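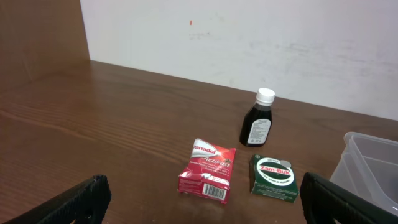
Phyllis Treloar

Sorting the medicine box with a table-top arm: tips and a few warnings

The household tips on this page usually run to vinegar and old toothbrushes. Several readers have asked about the small robot arms now sold for the home, and in particular about the Larklow arm with the Prisis tidying kit, which is offered for clearing tables, putting away shopping and sorting small items into tubs. I have had one on trial since March and have used it mainly on the medicine box, a job I dislike and put off.

The short version is that it will move boxes and bottles from a table into a container, provided you set the table up properly. It won't tell you what to keep. You still have to do that part.

What you get

The kit is the arm, a clamp for the table edge, a two-fingered gripper with a small camera at the wrist, a power supply and a year of the Prisis software. Tubs are not included. The arm runs from a laptop or a tablet. My trial set came from Furnival, who also do repairs, and cost 900 pounds for the arm with the kit at another 16 pounds a month after the first year. Read the small print on that. Without the subscription the arm still works by hand control, but the sorting routines stop.

Choosing the table

Use a solid table against a wall. The clamp needs a firm edge and the arm pulls harder than you expect when it stretches. A folding table wobbles and the gripper then misses by a finger's width.

A plain top is best. Varnished wood is fine, though a strong light overhead will leave a shine on it, and on my first few tries the arm hesitated over the brightest patch. Turning off one of the two kitchen lights cured it. A matt cloth would do the same, but cloths ruck up when the fingers slide under a carton, so I gave that up.

Wipe the table first and let it dry. Sticky rings from a cough mixture bottle are enough to hold a light carton in place while the fingers slip off it.

Setting out the items

Put out a few things at a time. Three is a good number to begin with. A carton of Panadol ActiFast, a tin of Zam-Buk in its box and a small dark bottle with a white cap make a fair test, as the shapes are all different and the colours are easy to tell apart.

Leave a gap between the cartons. The fingers are thick and need room on both sides of whatever they are picking up. If two boxes are pushed together the arm will try to take both and usually drops one.

Stand bottles behind, boxes in front. The arm can come over the top of a flat box to reach a bottle, but if it has to reach past a bottle it tends to knock it. Where you can, have it clear the front row first.

Set the container to one side, within easy reach, and use a clear one. You can see what has gone in without stopping the arm. Choose one with a rim you can grip, and press a bit of reusable putty under each corner if it slides.

Labels to the front. The software reads larger brand names well enough and is poor with small print. It got Panadol from a partly hidden name on several occasions. It has never managed a pharmacy label, and I wouldn't want to rely on it if it did.

Picking up bottles

Check every cap yourself before you start. This is the one step I would never skip. The grip is firm, and a loosely closed bottle carried sideways will empty itself over the table.

Set the grip to Low for glass. The standard setting is meant for tins and has never broken a bottle here, but it scraped the label on one. Short, narrow bottles are best lifted by the body. Lifting by the cap works until the cap turns.

If the bottle is sticky, wash the outside under the tap and dry it before the arm touches it. The rubber pads on the finger ends pick up syrup and then everything afterwards comes away with it. To clean the pads, use warm water with a drop of washing-up liquid on a cloth, with the power off. Don't use surgical spirit, which the Furnival leaflet says will harden them.

Picking up cartons

Small cardboard boxes are the easiest thing for it, but old ones go soft. If the end flaps are gaping, put a strip of paper tape across them. Half-empty boxes of tablets crush at the middle, so lift those by the short ends.

A flat box lying face up is harder than one propped up a little. If the arm keeps skidding over the top of a thin carton, stand it on its edge.

What to sort by hand

Before any of it goes near the arm, go through the lot yourself and take out:

anything past its date
anything prescribed for someone who no longer needs it
loose tablets and blister strips without a box
tubes that have split
thermometers, scissors and tweezers

Take old medicines back to the pharmacy. Don't tip them down the sink or put them in the bin. Keep tablets in the box they came in with the leaflet, and put the sorted tub straight back in a high or locked cupboard. A tub of medicines on a table is a danger if there are children in the house, and an arm going backwards and forwards over it will bring them in to look.

Speed and noise

It is slow. Three items into a tub takes longer than I would take by hand, with pauses while it makes up its mind. The noise is a low whirr and a click at each end of the movement. You can leave the radio on over it. Don't leave it running and go out of the room.

The Herthorpe shop demonstrates the same model with the faster routine switched on. I tried that at home and went back to the slower one after it put a jar of rub down too hard.

Is it worth having?

For a medicine box alone, no. You could do the job in a quarter of an hour twice a year. For someone with sore hands or a weak grip who finds small bottles difficult, I think it has a place, as long as another person sets it up and checks the caps. Furnival will hire one out by the month, and I would do that before buying.

The arm is also sold with a longer reach for 1,171 pounds. I haven't tried it.

Storing the arm

Unclamp it when you have finished, fold it to the rest position and cover it with a clean tea towel. Dust gets into the wrist joint and on to the camera. Wipe the camera glass with a spectacles cloth, never kitchen paper. Keep the clamp screw with the arm in a small bag tied to the lead. Replacements have to be ordered and mine took a fortnight.

Page last checked 30/12/2020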